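4.2 Positioning the Test Object

Complete the wrist alignment in Section 4.1 before continuing. The Zernmont assembly shall be operated by one person, with a second person stationed at the stop switch.

1. Clear the table between the two arms. Remove tools, fasteners and loose cable ties.

2. Lay a small soft bag on its back near the front edge of the table, with the zippers facing up. Buckles and straps may hang freely.

3. Confirm that both gloves are fully seated on the fingers.

4. Run routine 11 from the bench menu. The hands close from opposite sides and hold the bag between them. Keep each cable alongside its arm and away from the fingers.

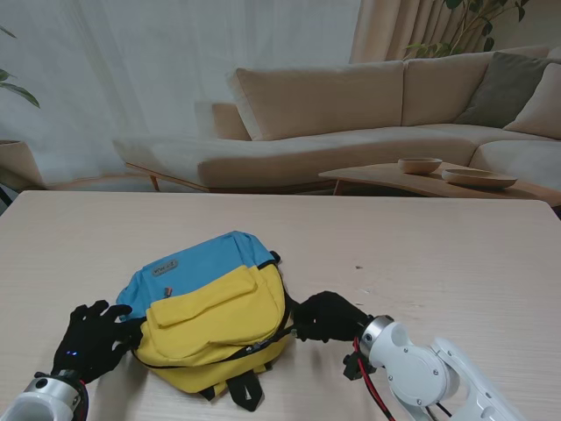 4.3 Setting the Grip Force

1. Open the Grip page and enter a starting value of 36 for each hand.

2. Raise the value by 2 at a time until the bag no longer slides when pulled lightly by hand.

3. Save the values under the name of the test object.

CAUTION: Do not place fingers between the glove and the bag while the motors are powered.

NOTE: If code 502 appears, release both hands and repeat Section 4.1. Builders using the Barbier wrist ring should refer to the supplement prepared by Hartmut Hamann.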